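Games Floor Host, Part Time
Lamwood Library and Makers' Hall, Marnolen

Apply by the last Wednesday in August

We are looking for someone who loves board games and likes people even more. Lamwood's games floor opened upstairs from the lending library with two card tables and a shelf of donated puzzles, and it has grown into the busiest corner of the building. We now lend out 938 games, we run something on most afternoons, and we badly need another pair of hands (and another person who can explain the rules of cribbage without sighing).

The job is 20 hours a week. Most of those hours fall between 2 p.m. and 8 p.m., with every other Saturday on the floor from opening to close. You would be working alongside Chie Kobori, our games librarian, who built the collection and still knows where every missing die rolled off to.

What you'll be doing

A lot of the day is matchmaking. A dad comes in with two kids who are five years apart and wants something all three of them can stand. A retired couple has played the same tile game every night for years and would like to branch out, a little, but no dragons please. You'll talk with them, pull a few boxes, sit down for the first couple of turns and then slip away once they've got it.

You'll also run the learn-to-play tables. Each one is an hour long and covers a single game, and you'll choose a good number of them yourself. Last season we did Go, backgammon, mancala, three kinds of rummy and a very loud train game that we have since moved to the back room.

Then there's the quiet side. Games come back with pieces missing, corners split and rule books that smell like soup. You'll check returns, tape boxes, print replacement cards and keep the catalog up to date. If you're the kind of person who finds sorting tokens into little bags restful, you'll be very happy here.

Wednesday evenings are chess night, and we'd love for the new host to take it over. It's a friendly crowd with a huge range of skill, from seven-year-olds who just learned how the knight moves to a few club players from Tarero who drive over because they like the coffee. You do not need to be good at chess. You do need to be able to pair people up kindly and make sure the newcomer by the door gets a game.

[A typical week]

Monday is closed to the public, and we use it for repairs and planning. Tuesday and Thursday are open play. Friday afternoon belongs to the teens, who run their own role-playing campaign and mainly want you to bring snacks and stay out of the plot. Saturday is families, strollers and noise. Your schedule will be set a month ahead, and we stick to it.

Who we'd like to hear from

You should be comfortable learning a new game from the rule book and teaching it the same day. You should be patient with slow players, fast players and sore losers of any age. Some experience working with the public is a must, whether that was in a store, a camp, a classroom or a restaurant. Library experience is welcome but we can teach you our system in an afternoon.

You'll need to lift boxes up to shoulder height and be on your feet for much of a shift. A background check is required, as it is for everyone who works with our younger visitors. A second language would be wonderful, and so would a working knowledge of any game your grandparents taught you that we don't have yet!

What we offer

Pay follows the library's hourly scale for public floor staff, and we'll send you the current rate along with your interview invitation. You get paid holidays, a free parking pass for the Gallagher Street lot, and a yearly $300 allowance to buy games for the collection. You pick them, we shelve them. Staff can borrow anything in the building, and there is no limit on how long you keep it as long as no one else is waiting. 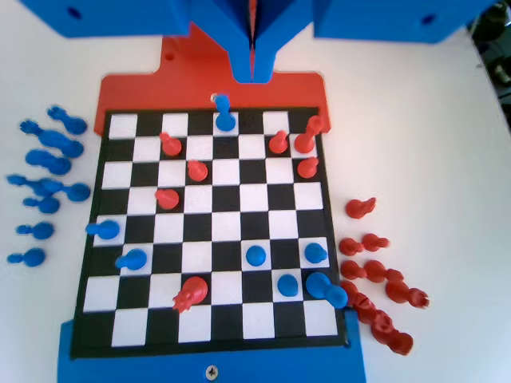

A small chessboard, some of its pieces tipped over.

How to apply

Send us a resume and a short letter (one page is plenty). In the letter, please tell us about one game you love and how you would teach it to somebody who thinks they hate games. We read that part first.

You can drop your application at the front desk in an envelope marked "Games Floor" or use the contact form on the library's jobs page. We'll invite 7 people to come in for a conversation with Chie and one of the branch managers, followed by half an hour at a table with a few of our regulars. You'll teach them something simple from our shelves, and we'll give you time to look it over beforehand.

Please let us know if you need any changes to the interview, such as a quieter room, large-print rules or a different time of day. Everyone who applies will get a reply.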